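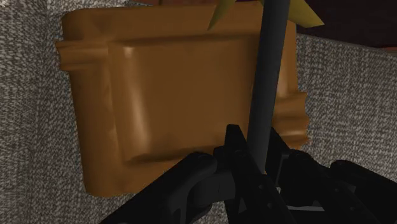
Naomi Nyaga wondered in the club chat whether a beginner would be any use to us, given that she had only ever written a few lines of code for a school project. Yes, Naomi, a hundred times yes — and the same goes for anybody else reading this and hesitating!

The Lurutcombe Robotics Club is looking for new student members for the Hirkiver project, our entry in the Drunport simulated tidying competition this September. We teach a robot arm to pick things up from a sofa and put them where they belong, all of it in simulation, so you can join in from the library or from your kitchen table if you like. There are 2 places on the grasping team and a few more for people who would rather build rooms and furniture, check results or help write the report (we are always behind on the report). 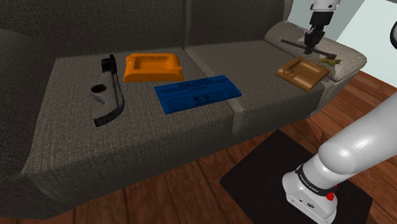

Eide

The arm in our living room is a Franka Emika, and sofas keep us busy. Trays, plates and rods all need a different approach, and a soft-looking cushion next to a padded armrest leaves the gripper less space than you would think. If you enjoy puzzling over that sort of thing with a mug of tea and good company, you will fit right in.

You should be enrolled in any course, and able to give us one evening a week through the competition. Some Python is nice to have, and patience is nicer. We'll pair you with an older member for your first month.

Send a few friendly lines about yourself to the club desk in room 419 by 28th February. No résumé needed — just tell us what you'd like to learn.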